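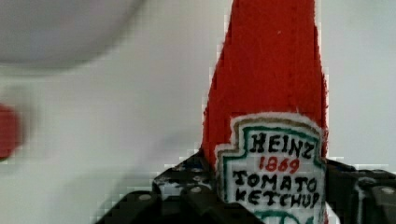
*Reading time: 4 minutes*

## 6. Recording a demonstration by remote control

This section covers recording pick-and-place demonstrations with the Plarnetard hand controller. If you want to guide the arm by holding it, go to section 7. Both methods save the same kind of file, and you can mix them in one training set.

The worked task is "pick up the ketchup and stand it on the mat". It uses the felt bottle from the Pledolell play food set. Soft items are good for a first task. They forgive a grip that is a little too tight, and they do no harm if dropped.

### 6.1 Before you start

You will need:

- the arm, powered and homed (section 3)
- the hand controller, charged and paired
- the wrist camera, focused and set to record (section 4.3)
- a plain, light work surface
- the felt bottle and a mat
- at least 14 GB of free space on the recording computer

> **Caution:** Keep the emergency stop within reach of your free hand for the whole session. The arm follows the controller whenever the trigger is held, even if you are looking at the screen and have forgotten about it.

Check the finger pads. Scuffs on the outside of the fingers don't matter, but loose threads or fluff on the inner faces will spoil the grip. Wipe them with a dry cloth. Don't use solvent on the pads.

### 6.2 Setting the grip limit

1. Open **Natier** and choose **Gripper > Limits**.
2. Set the closing force to **Soft**.
3. Hold the bottle between the fingers, low down, near the base.
4. Press **Close** on screen, not on the controller. Keep your fingertips clear.
5. Let go of the bottle. If it slips, raise the force by one step and repeat.
6. Press **Save limit**.

The limit now applies to every recording in this task. If you change it part way through, start a new task folder - the gripper readings from the two halves won't match.

### 6.3 Recording

1. Place the bottle upright on the work surface and the mat to one side of it.
2. Press **New episode**. The light on the controller turns green.
3. Squeeze and hold the trigger. The arm will now follow your hand.
4. Bring the open gripper down beside the base of the bottle. Come in from the side. Coming from above pushes the tip over.
5. Move in until the base is between the fingers, then roll the thumbwheel forward to close.
6. Wait for the short buzz. It means the force limit has been reached.
7. Lift, carry the bottle to the mat and lower it until the base touches.
8. Roll the thumbwheel back fully, draw the gripper straight back, and release the trigger.
9. Press **Keep** or **Discard**.

Move at an even speed and don't stop to think in the middle. A long pause gets learned along with everything else. If you lose your way, release the trigger, discard the episode and begin again.

**Note:** When the gripper is closed on the base, part of the label may be hidden behind the fingers in the wrist view. You can leave it like that. Try to keep at least the word HEINZ showing if you also plan to use the label reader in section 9.

**Note:** The neck of the bottle may run out of the top of the wrist view once you are close. Don't tilt the wrist to bring it back. The overhead camera covers the whole bottle.

### 6.4 How many, and how varied

Record in blocks, then rest your hand. Between episodes:

- move the bottle a few centimetres
- turn it so that the label faces a different way
- leave one or two other play items nearby, some of them red

The last one matters more than it looks. Our first training set had only the bottle on the table, and the arm later went for anything red. Tsz-kin Cheung re-recorded it with other items left in, and the final set came to 1,176 episodes. Simpler tasks need far fewer. The Solís cup task in the sample folder has 364.

### 6.5 Checking the recordings

1. Open the task folder and press **Review**.
2. Play each episode at double speed.
3. Mark as bad any episode in which the bottle leans against a finger before the grip closes, or the gripper drags it along the surface.
4. Press **Clean up** to move the bad ones to the `rejected` folder.

Don't delete the rejected episodes yet. They are used in section 8 to test the failure detector.

| Problem | What to do |
|---|---|
| Arm lags behind your hand | Close other programs, then pair the controller again |
| No buzz on closing | Check that a force limit has been saved |
| Bottle comes up at an angle | Grip lower and centre the base between the fingers |
| Wrist view is blurred close up | Refocus as in section 4.3 |

Section revised 27/09/2023 by Corey Tautahi. The old steps for the wired controller are now in Appendix B.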